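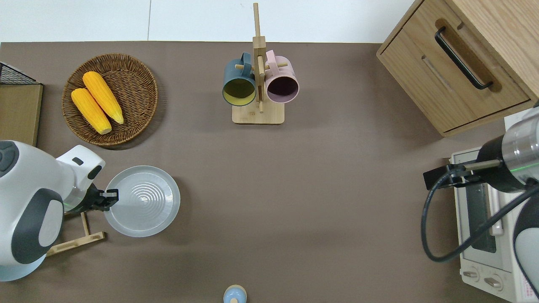 Bench at the Jurnen site, two-arm cell, household object set. Left gripper at the rim of the clear plate.

Prekeo Project: Progress Report to the Program Office
Work package 2, Good practice for shared bench cells
Reporting period ending December

1. Status

Work package 2 is on schedule except for the cable routing clause, which has slipped to the next period. The draft practice document now stands at version 7. It has been in daily use at the Jurnen site and, in a shortened form, at the Darko site. Spending is within the approved budget and no transfer between cost lines is requested.

The purpose of the document is unchanged: one set of working rules for table-mounted arms that handle ordinary household objects while staff are in the same room. The rules sit under the risk assessment each site already holds. They do not replace it, and they add no requirements for guarding or emergency stops beyond those in the assessment.

2. Work completed

2.1 Bench layout. The layout section has been rewritten. The earlier version gave fixed positions for every item, and sites found it slow to apply when the object set changed. The current text sets limits only:

Tall items, such as a mug stand, go at the back of the table.
Heavy items and appliances go to one side and stay there for the whole session.
The center of the table is kept clear between tasks.
Containers are placed so that an arm can enter from above without crossing a second item.
Countertop appliances are used as props. They are unplugged, and the plug is placed where the operator can see it.

The last line was added at the request of the Darko site.

2.2 Grip on thin-rimmed items. Plates and shallow lids are now treated as a separate class. The gripper approaches from the side at reduced speed, closes on the rim, and holds for 2 seconds before any lift. If the rim turns in the fingers during the hold, the operator opens the gripper and starts the approach again. Correcting the angle while the plate is gripped is no longer allowed. Clear plastic plates follow the same rule, with an added check of the rim position by eye before closing, as depth readings on clear plastic have been unreliable at both sites.

2.3 Two-arm working. Where both arms can reach the same part of the table, one arm is named as lead for the task and the other waits outside the shared area. Handover of the lead is spoken aloud and logged. The rule applies equally to operator-driven and automatic motion. An arm that is waiting may be parked above a fixed appliance, provided that the gripper is clear of the appliance and the parking point has been entered on the bench sheet.

2.4 Bench sheet. The sheet has been cut to a single page. It records the object set, the lead arm, parking points, the speed limit in force and the name of the person responsible for the stop button. It is completed before power is applied to the arms and kept with the session log.

3. Trial use

The rules were applied in 37 logged sessions at Jurnen. In 8 of these the operator recorded a departure from the written practice. Most departures concerned the bench sheet, usually a parking point that had been changed during the session and not re-entered. The remainder concerned handover of the lead. No injury and no damage to equipment was reported.

Darko has used the layout and grip sections only. Its logs are kept in a different format and have not been merged with the Jurnen figures. A common format has been agreed and will be used from the start of the next period.

4. Open issues

Cable routing. External cables on the arms form a loop near the wrist, and the size of the loop changes with the pose. The draft clause required a fixed clearance between cable and table objects. Site staff could not check this during motion, and the clause was withdrawn. A replacement based on a slow test sweep of each task, done once before the session, is being written.

Status lights. The document refers to indicator lights on the arms as a secondary sign only. Staff at Darko have asked whether a light may be used as confirmation that an arm is safe to approach. The working answer is no. The wording in version 7 is not clear enough on this point and will be changed.

Small loose items. Objects near the front edge of the table are easily missed when the layout is checked. The options are a marked border or a line on the bench sheet. We prefer the marked border, which costs less operator time.

5. Changes since the last report

The review by Brudus has moved from the middle of the period to the end, at their request. Their comments on version 6 were received in full and have been worked into sections 2.2 and 2.3. One comment, asking for a numerical force limit on every object class, was not adopted. The reasons are set out in the response table held with the project file.

6. Plan for the next period

Issue version 8 with the replacement cable clause and revised wording on status lights.
Extend the two-arm rules to Darko.
Move both sites to the common log format.
Send version 8 to Brudus for review before wider release.

7. Decision requested

We ask the program office to confirm that the cable routing clause may be delivered with version 8 instead of as a separate item. There is no effect on cost.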